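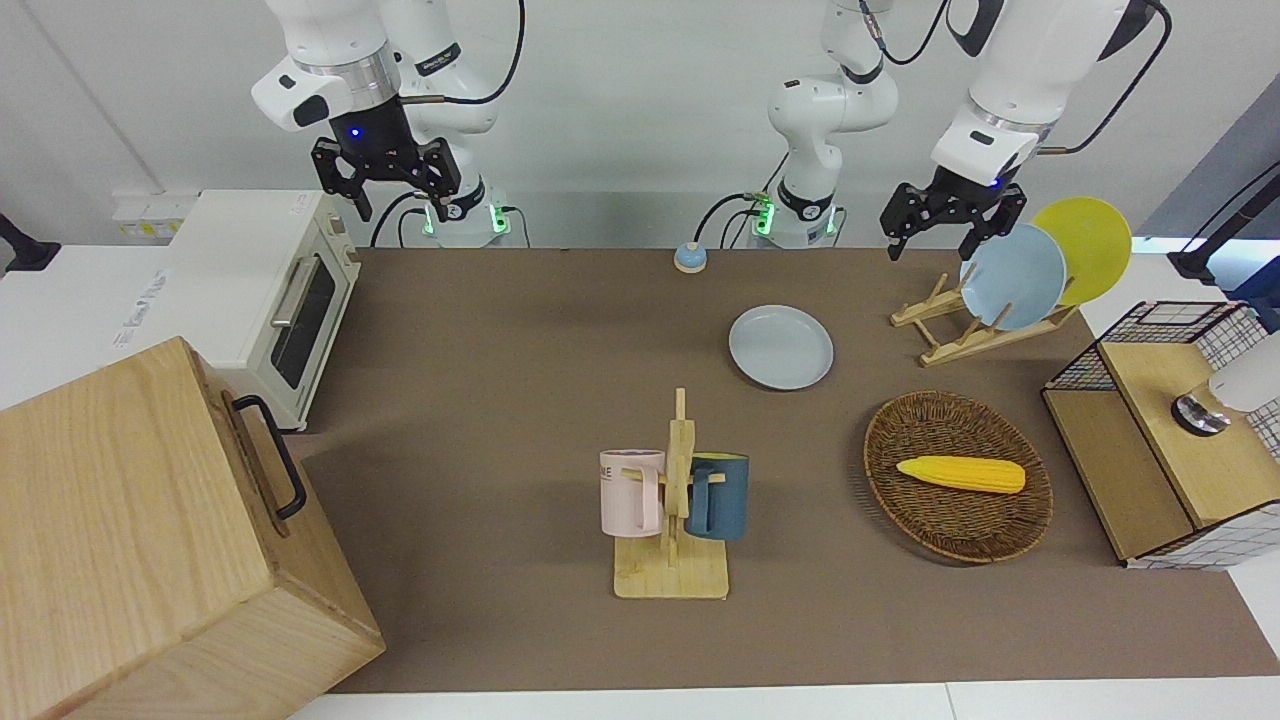
Baert Two-Arm Tabletop Workcell
Equipment planning page, Haltomcombe catalog

The Baert workcell is supplied to schools, laboratories and training centers that need two robot arms working over one shared table. Haltomcombe accepts orders through its Ulville office. Prices quoted before 14/05/2021 remain valid for the term stated on the quotation.

Buyers should budget for the arms, grippers, table, cabling and installation as separate lines. Household goods used as task items are not included and may be purchased locally.

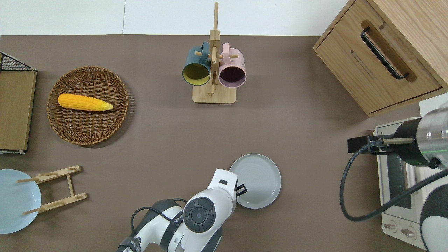
Kitchen layout with mug tree, wicker tray and toaster oven.

Floor space and delivery
The standard crate weighs 292 pounds. Two persons are required for unpacking, and installation takes nearly four hours. The purchaser is responsible for clear access to the room and for a suitable power supply.

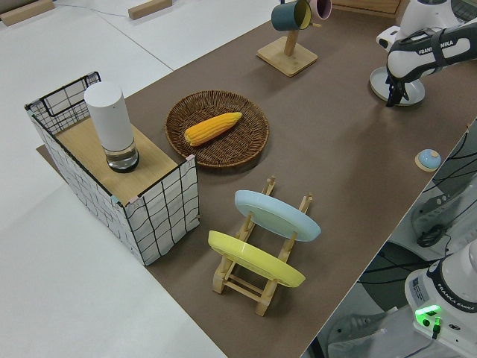 Table planning should be completed before an order is placed. The purchaser should list every item the arms are expected to reach and mark its position on a drawing. Items that stand on edge, such as the two plates in the dish rack, call for open height above them as well as table area. Cable routes should also be marked on the drawing.

Service
The Ritania service plan may be added at purchase or at renewal each April. Requests for a written quotation should be addressed to Rosaire Fraser, Equipment Sales, Ulville.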